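Search this site Go
Print this page | E-mail this page

How do robots stay safe at work?

You have rules at school, and I expect you have a few at home as well — no running on the stairs, no scissors in bed. Robots have rules too! Some are for the robot, but most of them are for the grown-ups who set it going, and Lutfa Talukder has helped me put the main ones into everyday words for you.

Rule 1: Give the robot its own place

A robot arm can't tell that your elbow is in the way unless somebody has given it a way of knowing. So people give it a space to work in, called a workcell (a bit like a playpen, but for a machine). The two arms in this one are bolted to a metal rail at the front of the table, there are walls on three sides, and the grippers, which are the robots' hands, reach in over some white cardboard.

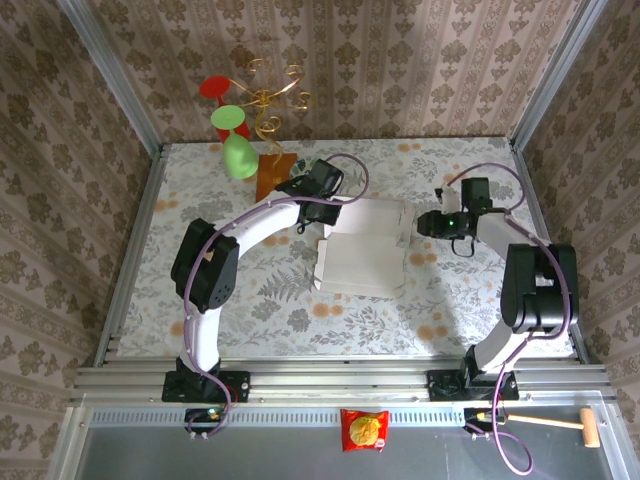 Rule 2: Know how to stop it

Before anyone presses start, they should know where the stop button is and be able to reach it quickly. Tanvir Chowdhury makes new helpers practise 9 times, and they do get rather good at it!

Rule 3: Hands out while it moves

If something falls over, leave it. Stop the robot first, wait until it is quite still, and then ask a grown-up to put things right.

More to read
What is a gripper?
Saster and the very slow robot
Why do robots need cables?
Who writes the rules?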